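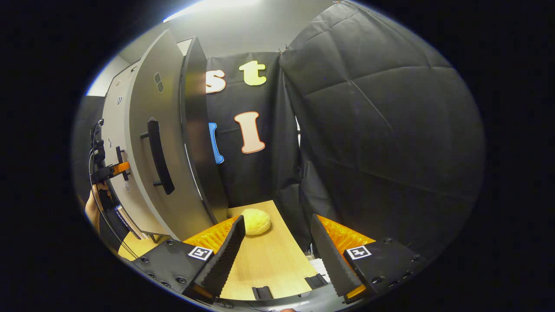

The first thing Finn Sauerland does every morning is squeeze the pads. He does it the way you'd test a peach at the market, thumb on one orange ridge and finger on the next, and if the rubber feels even a little shiny he reaches for the alcohol wipes before he's said hello to anyone.

I spent a day with him at the Vakia workshop in Lornenberg, where they look after hand-held grippers, the kind you carry around and pick things up with so a robot can learn from it later. Finn let me tag along and ask silly questions (I had plenty!).

His favorite unit is number 3216, known to everybody as Firka. After the pads come the markers, those little black-and-white squares on top of the fingers. The camera reads them to work out how wide the gripper is open, so a greasy thumbprint can throw the whole thing off. He wipes them dry, never wet, and checks the corners with a fingernail. If one lifts, it gets replaced — no glue, no tape, no second chances.

Then come the bolts. Finn keeps a tiny Schmieder torque driver in his shirt pocket and he's a bit precious about it. I was allowed to do four of them and he redid two. Fair enough, I'd cross-threaded one.

Soft food is his test of choice, and bread most of all. A bun with a crumbly top shows right away if one finger closes ahead of the other, he told me, and you get to see the evidence on the table. My own first try left a dent you could have parked a coin in. Finn slackened my grip, moved my elbow out and had me go again, slower, from straight above.

Last March he changed both pads after 3831 grasps and wrote the number in pencil inside the case lid. The next line under it is still blank.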